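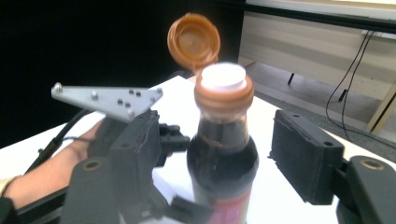

Bottle task, hand-held gripper. Lid open, pads on the glass.

February 2018 — Clusville bench, bottle set

Kianoush on the gripper, me on the log. Şengül wants the bottle set closed before the Veler people ask for it again, so no new objects until it is done.

Count after today: 1,317 good episodes over all objects. 90 of those are from this session. Threw out 5 — two where the tracking jumped, three where Kianoush started moving before the record tone. Kept the clumsy ones. Şengül and I still disagree on this. She says a slow regrasp teaches the model to dither, I say it needs to see recoveries or it will never do one. Left them in with a tag (regrasp) so she can filter them out for training and we can compare.

Things to sort:

— Dark liquid in clear glass. Depth is rubbish through the neck, fine on the collar and the label. Don't use depth for this object, colour only. Note it in the Altıntaş sheet, I forgot last time and someone trained on it.

— White inner stopper blows out under the bench light. Whole top goes flat white, no edge to speak of. Dropped exposure one step for the second half. Episodes befoer that are tagged "bright". Not sure if worth redoing, ask Ş.

— Lid. Hinge strip is short and stiff, so the lid stays up by itself once flipped. Good for us, but it means every "close" episode starts from nearly the same angle. Need some half open starts. Kianoush to do a batch with the lid at different angles, and with the hinge turned towards the operator too.

— Grip height. We're always taking it round the body, just above the label. Model will learn the label edge as the cue, I bet. Vary it. Some lower, some at the shoulder, a few off centre on purpose.

— Pads. Left one is getting scuffed at the front edge. Spare pair is in the Clamar box, change both together and write down the episode number when you do!!

Sync check at start and end, both ok, drift under 2 frames. Cable pulled once on a long reach to the left, re-taped it along the handle.

Next: half open starts, then lower grips. Upload runs overnight, dont switch off the bench machine. Şengül has the filter script, mine is out of date.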